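Collecting examples in simulation: what I'd tell myself a year ago
Speaker notes, Joredton meetup (30 minutes, leave time for questions!)

Slide 1. Title
Say hi, thank the Joredton folks for the room and the coffee. Quick show of hands: who has ever recorded a demonstration for a robot, real or simulated? Who has thrown one away afterward? (Same hands, I'm guessing. Get the laugh, move on.)

Slide 2. What we do at Araya
We teach a gripper to pick things up by showing it lots of examples. I drive the arm, the computer writes down what the wrist camera sees and what my hands are doing, and later a model tries to copy me. That's the whole idea in two sentences, and I'm going to spend the rest of the talk on the middle bit, the writing down, where all my mistakes live. Today is all about the simulated side. We call that setup Kenard. The real arm is a different talk.

Slide 3. The first batch
So I sat down in December with 300 recordings as my goal. I had a playlist. I had snacks. I got there in a bit over a week and I was so pleased with myself! Then we trained on it, and the model was terrible. It would get to the block, wobble over it, and go back up again.
PAUSE HERE. Let them wonder.
I went back and watched every single recording. And there it was, me, wobbling over the block and going back up again. I had been lining up my view before each grasp, a little habit I didn't know I had, and the model learned it beautifully.
Kept 97 of them in the end. Don't rush this number, people like it.

Slide 4. What counts as a good example
This is the slide people take a photo of, so stay on it.
Start from different places. I used to reset the arm to the same pose each time, and then the model only knew the way in from that one pose.
Leave mistakes in if you fix them. If I miss, open up, and come back in cleanly, I keep it. If I miss and then sit there thinking for a while, it goes.
Move like you mean it. Long pauses are poison. The model can't tell thinking from waiting.
Stop when your hands get tired. I cap it at 9 recordings and then I get up. (Someone will ask why that number. It's just where mine start getting sloppy, yours will be different.)

Slide 5. The camera at the wrist
Round view, black corners, and your own fingers always in it. New people hate this at first. They want the nice camera off to the side where you can see the whole table. I let them look at the side view for the first session and then I take it away, because the model only gets the wrist view and I want the person driving to be working from the same thing. If you can't tell where the block is from what the wrist shows, the model can't either.
Also mention the shading. Flat gray planes everywhere. It's ugly, I've stopped noticing, and red stands out against it like crazy. Good for the driver, bad if the model decides that red is all it ever needs to look for. So we change the colors between batches now. Should have done it from the start.

Slide 6. Clutter
My favorite part, slow down.
An empty table makes for lovely recordings and a useless model. Put other stuff out. Put out a small thing in the same color as the thing you want. Put out a stick. I'd rather have a model that has seen me ignore a little cube over and over than one that has never met one.
Tell the Githam story: we showed a model to the Githam people, trained on tidy tables only, and they asked for one extra object to be added. One! It went straight for the extra object. I have never closed a laptop so fast.

Slide 7. Labels and notes
Boring but please do it. After each recording I type one line. Which object, did I get it, anything odd. Takes no time while it's fresh and it's hopeless the day after. I tried letting a script decide what was a success and it passed a bunch where I'd just shoved the block along the table.

Slide 8. Live bit
Switch to Kenard. Check that the controller is plugged in BEFORE walking up (see: last time). Drive in from above, fingers open, talk while moving. If the grasp goes wrong, keep going and fix it, since that's slide 4 anyway. Type the note out loud. Then leave the wrist view up on the big screen and take questions from there. 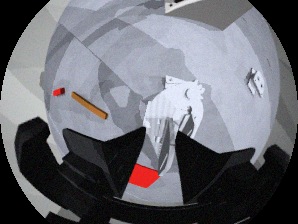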